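Subject: Re: [makers-list] Open afternoon at Zernent, was it any good?
Date: 2 March 2022

On the list, a member wrote:

> Did anyone get to the Zernent thing in the end? I'd signed up
> and then the boiler went. I was mostly after the pushing robot,
> as we have the same trouble at Bindside with parts that are too
> awkward to grip, and I'd like to know whether to book the May
> one or save the train fare. Also, was there parking?

I went, so you get the report. Parking: yes, if you arrive before everyone else does. I didn't, and walked in from the garden centre.

The invitation said two o'clock. At two we were given a lanyard and a talk. The talk had 33 slides, the first nine of which were the history of the building (it used to make blinds). There was then a video of a robot, shown in a room next door to the robot. I have been to enough of these to take a seat near the biscuits and I recommend you do the same.

Things picked up once they let us through. Three stations:

Pliteo, the packing line. Runs nicely, very loud, and you stand behind a rail so far back that you mostly admire the rail. They claim 284 cartons an hour. I saw it do a fair few and then stop for a door sensor, which took two people and a torch.

The Onyshchenko bench, which I think is named after a grant. Cable sorting. It was down for the afternoon, so we had a poster and a very patient student.

And the pushing cell, which was worth the walk. The arm has a plain rod on the end and no fingers at all, and it nudges coloured blocks about on a board. You ask for something in ordinary words, "put the red star next to the red cylinder" or similar, and off it goes. They'd had 300 people through in the past year, by their own count, and had clearly heard every rude request going. Someone behind me asked it to tidy up. It pushed the blue cube a little to the left and had a think.

What I liked is how unglamorous it is. Pushing is fiddly. Blocks turn when you want them to slide, and a star is a pig of a thing to move in a straight line. The demonstrator let runs go wrong in front of us and left them wrong, which I can't say of the video. She also answered questions without going back to the slides – a rare gift.

By the time I got to the front they were on grouping by colour. The greens, blues and reds were in pairs, and the yellows were still at a distance from each other, the heart down at the front and the other one off towards the far corner. 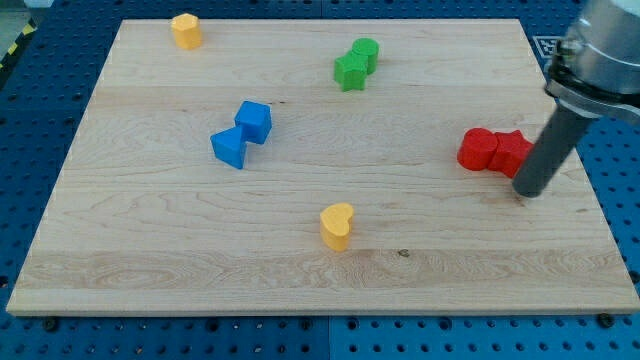 My neighbour at the rail remarked that he could have sorted the lot in five seconds with his sleeve, and wanted to know what the thing cost. The demonstrator said more than his sleeve. He then stayed for another half hour and asked better questions than I did, including what happens when a block goes over the side (a person picks it up).

For Bindside, I'd say book. Take one of your awkward parts in a bag and ask them straight out what they'd do with it, as they seemed keen on that sort of thing. Numbers for May are capped at 100 and the form is on their site, under "Community", three clicks deeper than it should be.

The biscuits were shortbread. Bring your own tea.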